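Chapter 7
Futures Markets and the Price of Waiting

After reading this chapter you should be able to explain how a futures contract differs from a forward contract, calculate the gain or loss on a simple futures position, describe how margin accounts work, and say why the futures price and the spot price of a commodity are rarely the same.

7.1 A copper buyer's problem

Stuvska is a manufacturer of electrical cable. Each May it signs contracts to deliver finished cable in the fall, at prices fixed on the day of signing. Copper is its largest cost, but the firm does not buy the metal until it needs it. If copper goes up over the summer, Stuvska pays more for its material and still receives the same price for its cable. A good order can turn into a loss before the first reel leaves the plant.

Grivov has the opposite problem. It mines copper and sells it as it comes out of the ground. Its wages, fuel, and loan payments stay much the same from one month to the next, while the price of its only product moves every day. A fall in the price of copper that would please Stuvska could leave Grivov short of cash.

The two firms could deal with each other directly. They could agree today that Grivov will deliver a certain amount of copper in the fall at a certain price. An agreement of this kind is called a forward contract. It is private, it can be written to suit both sides, and it depends entirely on both of them keeping their word. If the market price rises well above the agreed price, Grivov will be tempted to sell elsewhere. If the price falls, Stuvska may look for a way out. 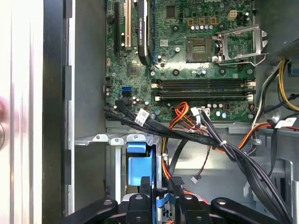 A futures contract does the same basic job, but it is traded on an exchange and its terms are standard. The exchange sets the quantity, the quality of the metal, the delivery months, and the places where delivery can be made. The only thing left for buyer and seller to settle is the price. Once the trade is done, a clearinghouse steps in between them. It becomes the seller to every buyer and the buyer to every seller, so neither side has to worry about who took the other end of the trade.

Most futures contracts never lead to delivery. A firm that has bought a contract can sell an identical one before the delivery month, and the two positions cancel. The gain or loss is the difference between the two prices. Stuvska can go on buying its metal from its usual supplier — the futures position simply pays it when copper gets more expensive and costs it money when copper gets cheaper.

7.2 Margin and daily settlement

Suppose a trading firm called Figueroa buys one futures contract through its broker, Notex. Figueroa does not pay the full value of the metal. It places a deposit, known as initial margin, in an account with the broker. We will set this at $3,428. The broker also sets a lower limit, the maintenance margin, of $3,000.

At the end of each trading day the contract is valued at that day's settlement price. This is called marking to market. If the price has risen, money is added to Figueroa's account. If it has fallen, money is taken out. Suppose that over the first 2 days the position loses $999. The balance is now $2,429, below the maintenance level, and Notex issues a margin call. Figueroa must bring the account back up to the initial margin by depositing $999. If it fails to do so, the broker may close the position.

Note that the loss is paid as it happens. With a forward contract, nothing may change hands until the delivery date, and by then the amount owed can be very large. Daily settlement keeps unpaid losses small, but it also means that a hedger needs ready cash, even when the hedge is working as planned.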